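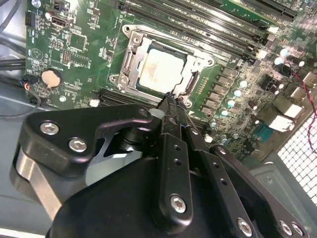 Acheter le bras, oublier le reste

Je travaille depuis deux ans à l'atelier de Denstead, où nous démontons et remontons des ordinateurs de bureau, et chaque printemps je prépare le budget d'équipement. Mon avis est simple : on discute trop le prix du robot, et pas assez le prix de ce qui est autour.

Un processeur est une petite pièce carrée que l'on doit prendre par les bords. Pour cela il faut des doigts adaptés, et ces doigts s'usent. Dans le devis de Tazi, ils étaient une ligne en petits caractères.

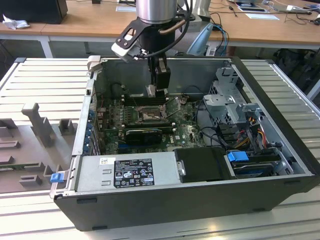
Le support et la table

Le boîtier est couché, ouvert vers le haut, et le bras vient par dessus. Cette position a un coût - il faut une surface plane, des supports, de la place pour les câbles. À Futemthorpe, mes collègues ont compté plus de 41 heures pour régler leur poste. Ces heures n'étaient dans aucun tableau. 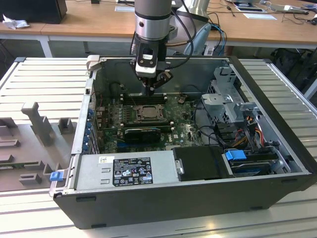

Ma collègue Geeta Bhatt défend l'idée contraire. Elle dit qu'il faut acheter d'abord, et apprendre ensuite ce qui manque. Je comprends cet argument, mais je le trouve cher. Quand la ligne « divers » est vide en juillet, on attend une pièce imprimée jusqu'à l'automne.

Je propose donc de demander deux devis séparés, un pour le bras et un autre pour les doigts, les fixations et les heures de réglage.

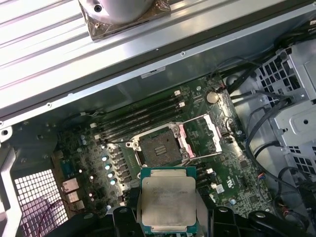 Il faut aussi prévoir des cartes mères pour les essais. Un socket ouvert est fragile, ses contacts n'aiment pas les erreurs, et je préfère payer une carte d'occasion que de faire les premiers essais sur la machine d'un client. Chez Dernedska, le vendeur m'a répondu que ce n'était pas son domaine. Il a peut-être raison, mais c'est bien dans mon budget que je dois l'écrire.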